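Home Help Exchange > Furniture and Floors > Tables

Pale haze on a dark wood table, glossy finish - how do I tell wax from damage?

Posted by tabletop_484
April 16, 2022

I have a large dark brown wooden table that came out of the Mellham office when we gave up the upstairs rooms. It has a roughly rounded top and a glossy finish. I do not know whether the finish is lacquer, varnish or something else. The maker's label underneath says Van Rooij and nothing more.

The table now stands beside a light maple-colored desk with white legs and is used for sorting, small repairs and drinks. Under the ceiling light there is a broad pale area across the middle of the top. Some of it is plainly reflection. When I switch the light off and use a flashlight from the side, a dull patch remains in the same region, with soft edges. I can't feel it with a fingernail.

What I have done so far:

Wiped with a damp cotton cloth, then a dry one. No change.

Wiped with water and a small amount of dish soap. The patch went away while the surface was wet and returned within 11 minutes.

Stopped using the spray polish (Zusar, the one in the tall can) that the previous people left behind. It had been applied every week since September as far as I can tell.
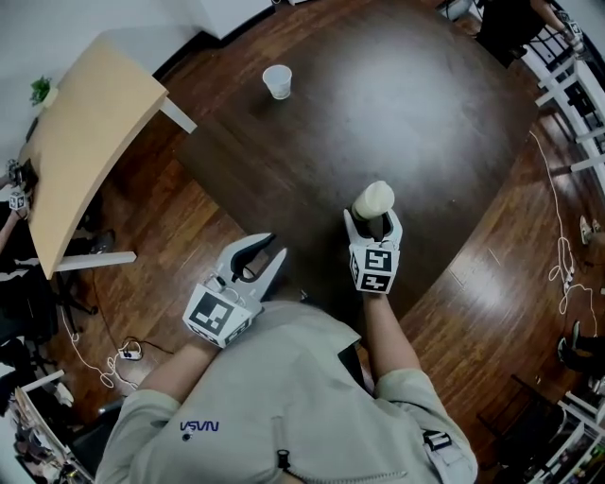 What I need to know

1. Is there a test that separates wax or polish build-up from a finish that has gone cloudy with moisture?

2. Is it safe to use mineral spirits on a finish I can't identify?

3. Do plastic cups without coasters matter on this kind of surface? Mostly cold water, sometimes coffee.

I would prefer not to refinish the top. It is too large to get down the stairs without taking the base off, and the bolts are not in good condition.

oakandash

Your soap test tells you less than it seems to. Both a dull film and fine scratching disappear when wet, because water fills the surface and evens out the reflection. Both come back when it dries.

Start with mineral spirits. On a cured lacquer, varnish or polyurethane it will dissolve wax and most oily polish and leave the finish alone. Try it on the underside of the edge first, where there is usually some overspray of the same finish. Put a little on a white cotton rag, rub for a few seconds, wait, and look for softening or color on the rag. Brown or yellowish residue that is greasy is old polish. If the surface goes tacky, stop.

If the underside is fine, do a hand-sized square at the border of the dull patch, so that half the square is on good finish. Wipe with the spirits, turn the rag, wipe again, then buff dry with a clean one. Open a window and keep it away from anything with a flame. Lay the used rags flat outside until they have dried.

Look at the square from the side the next morning. There are three outcomes:

The square is clear and even. It was build-up. Do the whole top in the same way, working in sections.

The square is clean but still dull, with fine lines that run in circles. That is wear from wiping. A paste wax will hide most of it, and an automotive-type fine polishing compound will remove it if the finish is thick enough.

The square is milky and has no lines. That is moisture in the finish. Leave the table in a dry room for 2 weeks with nothing standing on it before trying anything else. Many of these fade without help.

Use your flashlight and keep the ceiling light off for all of this. On a glossy dark top the overhead reflection is brighter than the defect, and you will end up polishing the reflection.

On cups: cold water in a plastic cup is a small risk, and it comes from condensation sitting under the rim of the base. Coffee is worse on account of the heat. Use coasters for both.

gregs_shed

Mayonnaise. Leave it overnight and wipe off. Worked on my mother's sideboard. Or just sand it with 300 grit and put a coat of something on.

finish_line_ritness

Please do not sand it. If the top is veneered - and many large tables are - you can go through a factory finish and into the color very quickly, and on dark brown it will show as a light spot that is hard to match. Mayonnaise is an oil treatment. It can improve a white ring, but if your problem is already polish build-up you are adding to it.

I agree with the mineral spirits. Two additions from the repair bench at Ritness:

Many spray polishes contain silicone. Spirits will remove part of it. What stays behind does no harm in use, but new lacquer or varnish will crater over it, so mention the spray to anyone who refinishes the top later.

Don't use denatured alcohol as a cleaner. It is a test for shellac and will dissolve it. One drop on the underside is enough if you want to know.

For the bolts, penetrating oil from below, with a rag around each one so it doesn't creep along the wood.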